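Prulura: sick days and sore hamstrings in the Virnport amateur rugby league

README, last touched in April

Hi! Prulura is a table of player absences from the Virnport district competition, covering 2 full seasons. One row is one absence: a player was expected to be available, then wasn't, and the club wrote down why. I started it after an argument with Cormac Rafferty over whether winter colds cost his side more games than knees and shoulders did. We still haven't settled that (he keeps moving the goalposts, wrong sport and all), but the table got big enough that I thought other people might like it.

What's in it

absences.csv is the main file, with 2781 rows. players.csv covers some 1476 players, with an age band, a usual position and a scrambled ID. rounds.csv is the fixture list, so you can work out how many games somebody missed. Everything is UTF-8 and comma separated, and dates have been swapped for round numbers.

Columns in absences.csv

player_id: matches players.csv
club_code: a letter code, shuffled once and then left alone
round_out: first round missed
round_back: first round available again, blank if they didn't come back that season
reason: illness, injury, suspension, work, family, unknown
body_area: injuries only, otherwise blank
note_clean: the club's own note with names and places taken out
source: sheet, phone or email
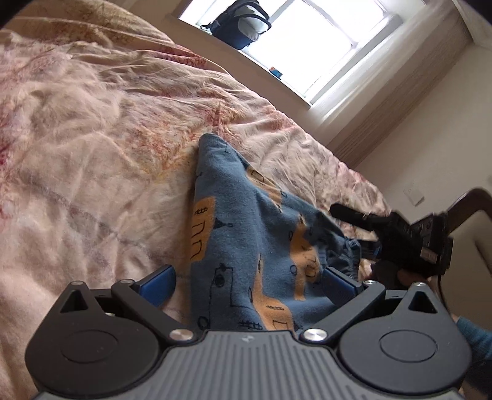

The reason column is the one I'd trust most, and body_area is the one I'd trust least. Clubs love the word "leg". Arūnas Hunt read through every injury note with me and we agreed on a label where we could, and where we couldn't it stayed as "leg" and you'll have to live with it. There's a plotting script in the extras folder as well, which draws illness and injury side by side by round. I went with a strong blue for injury and the same sort of pale pink as that floral duvet for illness, and it reads fine on a screen but the pink nearly disappears on my old printer, so change it at the top of the script if you plan to print!

How it was put together

Each club filled in a sheet after its game, or was supposed to. When a sheet was missing I phoned. The raw pile came to 2856 rows before I took out repeats, mostly the same absence sent in by a coach and then again by a manager. Gobnait Nic Giolla wrote the matching code, and she also caught an ugly bug where players who switched clubs midseason were being treated as two people. If you downloaded a copy before that fix, please bin it and grab this one. 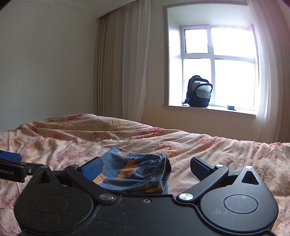 Fabric held at the blue finger pad, with the right-hand jaw open.

Things to watch out for

Illness is self-reported. There are no test results in here and I never asked for any, so "flu" means somebody said flu. A few clubs wrote "virus" for nearly everything.

A blank round_back doesn't mean a bad injury. Plenty of people just drift off toward the end of a season, or move away, or have a baby.

Byes and washed-out games still have a round number, so check rounds.csv before you count games missed. I got this wrong myself in the first set of charts.

Suspensions are patchy. Two clubs logged them carefully and the rest mostly forgot.

Please don't use this to say anything about a single player, and please don't try to work out who anybody is. It's a small town and people were generous with their notes.

Using it

Teaching, club planning, blog posts, arguments in the bar, all fine. Credit Prulura and link back if you can. If you're selling something built on it, write to me first.

Still to do

Primo Ruggiero has promised me the women's competition sheets, which are in a different layout.
Oisín Keane wants a weather column. I'm willing if he does the typing.
The "unknown" rows need another pass.

Spotted a mistake? Open an issue and give me the player_id and the round_out, and I'll look it up in the original sheets. I'm usually at it after 9 p.m.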